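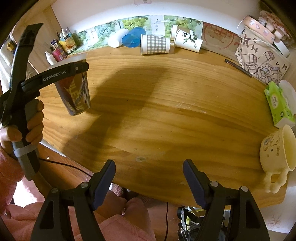 Week 6: from wrist view to grasp target

This week covers the perception step between the camera on the gripper and the planner. Its input is one colour image and its output is a short list of grasp candidates, each with a position, an approach direction, an opening width and a score. Everything after that belongs to Stella Kariuki's planning sessions. Keep the cup case in mind as you read: the gingham paper cup and the panda cup both lie on their sides near the wall, and a third pale cup is partly hidden behind the panda one. A detector trained on upright cups from January's set tends to miss all three, or to merge the last two into one box.

1. Masks before boxes

A box around a tilted cup includes a lot of table. Use the instance mask and fit the long axis to it. For a tapered cup the axis alone is not enough - you also need to know which end is the rim. The label tool has a field for this. Fill it in.

2. Things that are always in view

The jaws sit at the bottom of the image and must be masked out before detection. The mask depends on the opening, so read the jaw width from the log and look up the matching mask. A fixed mask will either leave pad pixels in or cut away the part of the object you want.

A second tool or a hand in view is a different matter. It moves, so it needs its own class. Label it as an obstacle, including any finger that covers part of an object.

3. Printed surfaces

Pictures of fruit on a wall get detected as fruit. Do not fix this by raising the score threshold, as you will lose real objects first. Check each mask against the plane fit: if the points lie on the wall plane, drop the candidate. Shadows on the table go the same way.

4. Exercise

Run the Murnolia pipeline on the 118 images in the Rivstead folder. Ten of them have no valid grasp and should return an empty list. Report missed objects and false candidates separately.

Hand in by Mon 25 March to Hanneke Dewulf. Questions about the label tool go to Kristof Postma.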